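# Handout 4: Home builds and the demonstration problem

Read this before you order any parts. Last term's groups bought motors first and asked what the motors were for in July, and the shelf in the Ukell workshop still has the results on it.

## 4.1 What you are being asked to build

The brief is a small tabletop arm that can tidy kitchen odds and ends: cutlery, spoons, chopsticks, straws. It has to run in somebody's kitchen or on a bench in the shared workshop, off one wall socket, and the parts must come to no more than 277 in whatever you paid with, including the things you broke. Reused parts go in at the price of a replacement. Groups that leave out the power supply because "we already had one" lose the marks for costing.

You may start from the Kovia frame, which is four joints and a two-finger gripper, or from your own design. The Kovia drawings are decent as far as the third joint. The wrist is not good. It sags with anything heavier than a dessert spoon, and the fix suggested in its build notes (a stiffer spring) moves the sag to the elbow. I have seen two people claim otherwise and neither had a load on the arm at the time.

## 4.2 Where the behaviour comes from

Most of you will want to teach the arm from recordings of people doing the job. You film the job from head height, note where the hands go, and train a model to predict the next movement. It is a fashionable route and it can work. It also hides a lot of trouble, so spend an evening looking at your own recordings with a pencil before you train anything.

Take a job everyone assumes is trivial, putting chopsticks into a holder. Write down what each hand is doing at one moment, then ask which of those things your arm could do. Your arm has one gripper. If the person is using two hands, you have a decision to make, and the training script will not make it for you.

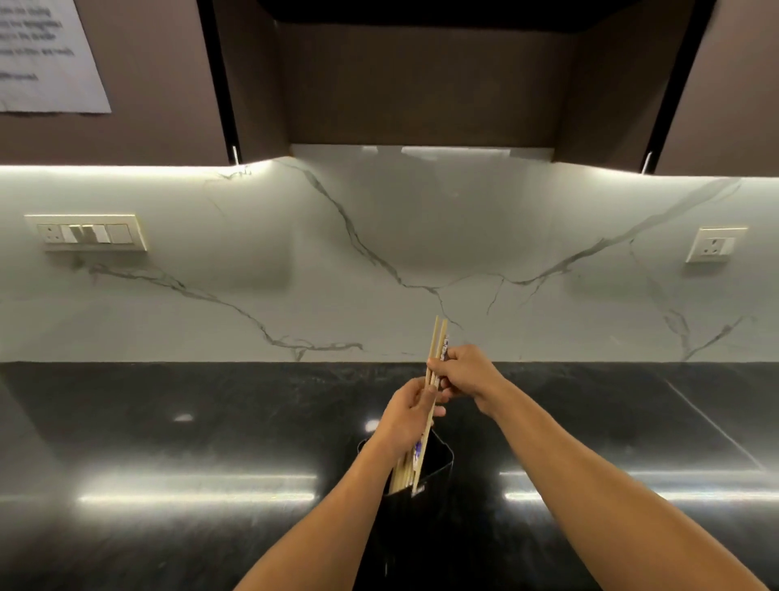 Some questions to put against any moment of a recording:

- Which hand is steadying and which is placing? If the answer changes halfway through the job, mark where.
- Are the fingers of one hand hiding the other? A tracker that loses a fingertip tends to invent one.
- Is the thing being held one object or a bundle? A bundle of loose sticks changes shape when squeezed. A two-finger gripper treats it as a solid bar until it doesn't.
- Is there packaging involved? A paper wrapper slides along a stick, and a gripper that closes on the paper has not got hold of the stick.
- What is the surface doing? Polished dark stone gives you a second set of lights to worry about, and a dark container on a dark worktop has very little edge for a cheap camera to find.

The last point cost one group most of a month. Their container detector did well on the bench and badly at home, and they blamed the model, then the lens, then the cable. They had tuned it on a white bin over brown board. Strip lights under the cupboards did the rest.

## 4.3 How much recording is enough

The Raptis tutorial says 3,000 clips. I can find no argument in it for that number, and the plots stop well short of it. My own view is that 700 clips with proper labels beat any larger pile of clips that were never watched back. Spread them over more than one room, more than one container and more than one pair of hands. If all your clips come from one kitchen, say so in the report and do not write the word "general" anywhere.

Keep the failures. A dropped stick, a missed rim or a hand that goes back for a second try is worth having. People delete these because they look untidy, then wonder why the arm has no idea what to do after a miss.

## 4.4 Claims you will meet

*"It learns the task from watching."* It learns to copy positions. Whether that amounts to the task depends on what happens when you move the container a hand's width to the left. Move it and find out.

*"The gripper is as good as a hand for this."* Try putting a pair of chopsticks upright into a narrow opening using a clothes peg, with your other hand behind your back. Then write the sentence again.

*"Success rate on the test set."* Ask who set the table. If the builder laid out each trial, it was laid out kindly, often without meaning to. Swap with another group and let them do it.

The Markska controller board is sold as "plug in and teach". The board is fine. The teaching is still your problem, and the plug needs a current limit set before it is safe to leave near a motor.

## 4.5 Before the next session

Bring:

1. A parts list with prices, power supply included.
2. One page on a single recorded moment, marked up by hand, using the questions in 4.2.
3. A sentence saying what your arm will not attempt. Two-handed work is an acceptable answer and probably a wise one.
4. Your stop button, wired and tested. No stop button, no bench time.

Groups working at home should agree with whoever else uses the kitchen when it will be out of use. Clamp the base to a board and leave the worktop alone; polished stone marks more easily than people expect and the workshop does not pay for it.

The costing sheet is in the shared folder. Use the version dated 8/13/22, as the older one adds postage twice.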